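Setting up your worm farm: part 2, bedding and first feed

I wrote these steps for the Drevdale community garden plots, but they'll work on any balcony or back step (mine's on the laundry landing!).

1. Stand the Forby base tray somewhere shady and level, then click the tap in.
2. Soak the coir block in a bucket of water until it falls apart. Squeeze out handfuls as you go.
3. Spread the coir over the first working tray and fluff it up a bit. 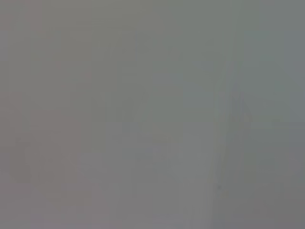

4. Tear up newspaper and mix it through. I go by colour more than anything - plain newsprint and egg cartons are great, and glossy catalogues go in the recycling. Soaked newsprint ends up a flat, medium grey, much like the grey in the photo, and that's fine. Keep tearing until the tray is two-thirds full.
5. Tip the worms on top and leave the lid off under a light for 2 hours. They'll head down by themselves.

Caution: no citrus or onion in the first 6 weeks. I lost a lot of worms one September learning that.
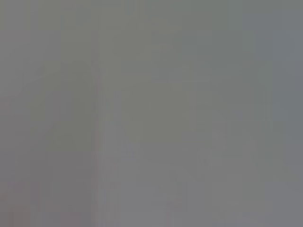 6. Start with a small handful of chopped scraps in one corner, and cover it with damp paper.
7. Wait until most of that's gone before you add more.

Note: if the tap drips early on, tighten the washer by hand. Pliers will crack it.

Kelechi Haruna, 19 Mar 2018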